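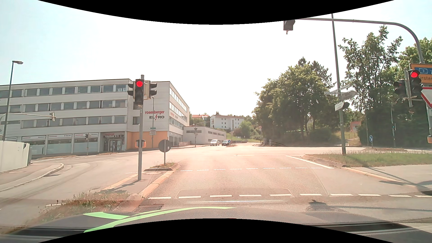 Wants to know whether the lane module still gives a drivable line once roadworks close part of the road, writes one early user of the Clitero package. A fair question, and our June runs were set up to test it.

Hurkham Clitero Lane Module
Updated November 20, 2023

Clitero estimates the free lane from forward camera video alone. It was developed with the Kılıçarslan method, which scores painted lines and physical barriers separately and then merges the two scores. 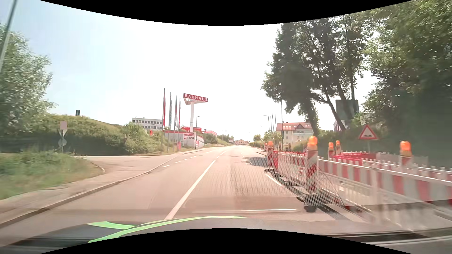
Barrier fence and warning lights along the right side of the lane.

We ran 31 passes, with 200 labeled stills held back for scoring. Free-lane position was correct in 80 percent of them. Most errors came from tree shade falling across broken lines. Glare on the windshield had less effect than we expected.

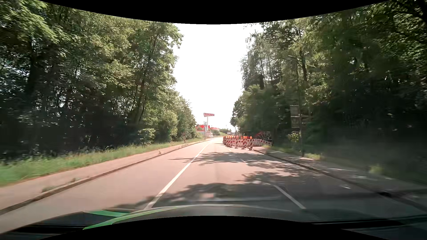 Striped beacons closing the right-hand part of the pavement, with tree shadows on the road before them.

Output range: 40 meters
Input: one forward camera
Software: Grirkora 2 or later
Supplied with: labeling tool, scoring script, sample labels

For research use only. Contact Hurkham for license terms.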